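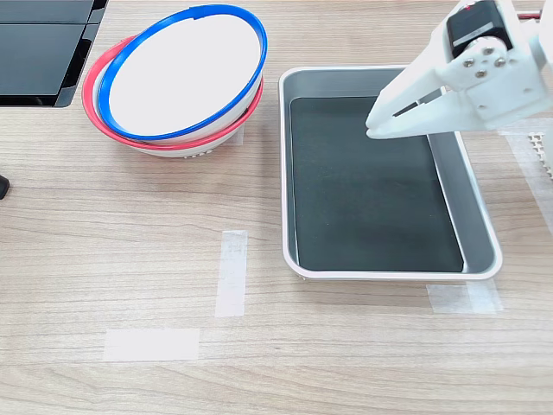

Two bowls, one blue-rimmed and one red-rimmed, stacked on a wooden table.

Pronley fund screening tool, reviewed by Hortensia Bravo

Pronley checks investment funds for fossil fuel holdings. You upload a list of fund codes and it returns the share of each fund held in coal, oil and gas companies, with links to the filings used. I tested the March release on 80 funds sold as sustainable.

Setup took 15 minutes. The import accepts plain spreadsheets but rejects any row with a blank currency field, and the error message does not say which row. Processing the full list took 21 minutes.

Results were mostly sound. I compared them with the funds' own reports and found 6 mismatches. Four came from holdings data that was one quarter old. The other two involved green bonds issued by oil companies, which Pronley counts as fossil fuel exposure by default. The setting can be changed under Rules, then Issuer Type.

Coverage of bank lending is weak. Loans made through subsidiaries are left out, and the manual mentions this only in an appendix. Tuncer handles subsidiaries better but costs more and has no export to spreadsheet.

Suitable for pension trustees and campaign groups with a fixed list of funds. Less useful for anyone studying banks.

Data check: Radosław Wieczorek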